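What Is Inside a Desktop Computer?
A page for young readers from the Waludden Children's Museum of Technology

Many families have a desktop computer at home, and most schools have several. The tall box that stands beside the screen is called a tower. The museum's learning department receives many letters about the tower, and the questions below are the ones that children ask most often. Answers were prepared by Kamlesh Bansal of the learning department.

Why is there a board inside?

A computer has many parts, and the parts must send signals to one another. They do this through a large, flat board called the motherboard. Thin lines of copper run across it, much as streets run across a town. Other parts plug into the motherboard through sockets and slots. Each slot has its own shape, so a part made for one kind of slot will not fit into a different kind.

What does memory look like?

Computer memory comes on small, flat circuit boards. Along one edge of each board is a row of metal contacts. When the board is pushed into its slot, the contacts touch matching metal inside the slot, and signals can pass through. 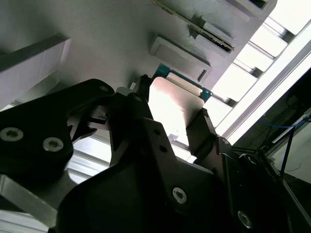

A card with gold contacts, upper part of the picture, seated in its slot.

Memory is where the computer keeps the things it is working on at the moment. If you are writing a story, the words are in memory as you type. When the power is switched off, this kind of memory is cleared. For that reason, you should save your story before you stop. Saving copies it to the drive, where it will stay until you need it again.

A memory board is often called a stick. Sticks should be held by the sides. The contacts should not be touched, as oil from the skin can leave marks on them.

Where is the "brain"?

The part that does the calculating is called the central processing unit, or CPU. It is a flat square that would fit in the palm of your hand. It sits in a socket on the motherboard. A metal plate closes over the edges of the CPU, and a lever holds the plate down. To put a CPU in, a technician lifts the lever, opens the plate, lowers the CPU straight into place and closes everything again. 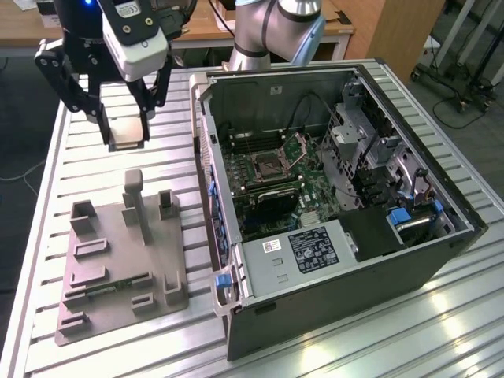
A working computer grows warm, and too much heat can damage it. Many parts are therefore fitted with a heatsink, a piece of metal with thin fins. Heat moves from the part into the fins, and from the fins into the air. Fans help by pushing the warm air out of the case.

Electricity is handled by the power supply, a metal box inside the tower. It changes the electricity from the wall into a form the other parts can use. The label on a power supply states how much power it can give, measured in watts. The power supply in the tower in our Maurya Gallery gives 400 watts.

Please remember that a power supply must never be opened, even when it is unplugged. It can hold a charge that is dangerous.

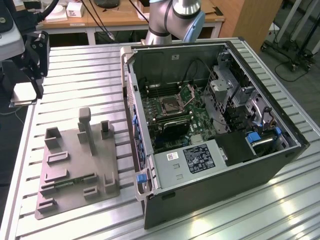

Drives are kept in a metal frame called a drive cage. The cage holds them firmly so that they do not move when the computer is carried. Cables join each drive to the motherboard and to the power supply.

May I open a computer at home?

Only with an adult who knows how to do so safely. The computer must be shut down and unplugged first. It is best to lay the tower on its side on a firm table, with plenty of light.

Words to know

Case: the outer box of the computer.
Contacts: metal strips that carry signals between two parts.
Expansion card: a board added to give the computer an extra ability, such as better sound or pictures.
Slot: a long, narrow opening that holds a card or a memory stick.

School groups may book the Take a Closer Look workshop, which lasts 50 minutes and is open to classes of up to 31 pupils. Teachers may request the Pulolska activity booklet at the front desk.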